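From: Ravinder MacPherson
To: Wakden home sewing list
Subject: Re: shrinkage on wide sheeting

Kaja Grīnberga wrote:
> I have 25 yards of the Lurthorpe cotton and want to
> cut duvet covers from it. Do I need to prewash all of it?

I would. Mine lost almost 464 square inches over a queen size piece, most of it in the length. Cut it into pieces first, zigzag the raw ends and wash warm. A full bolt will twist in the machine. 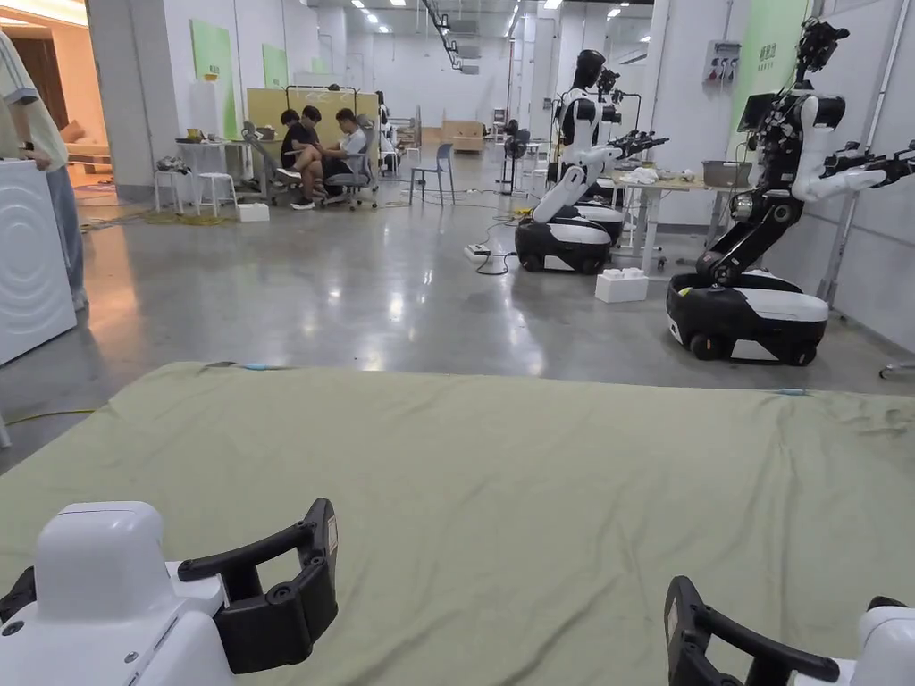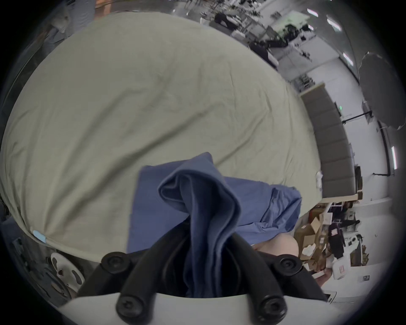
The green sheet is in both.

Does the selvage have to come off before washing?

Leave it on until the fabric is dry and pressed, then trim it. It keeps the long sides from fraying.

Ojārs has the spare cutting mat if you want it. I need it back before the end of January.

Ravinder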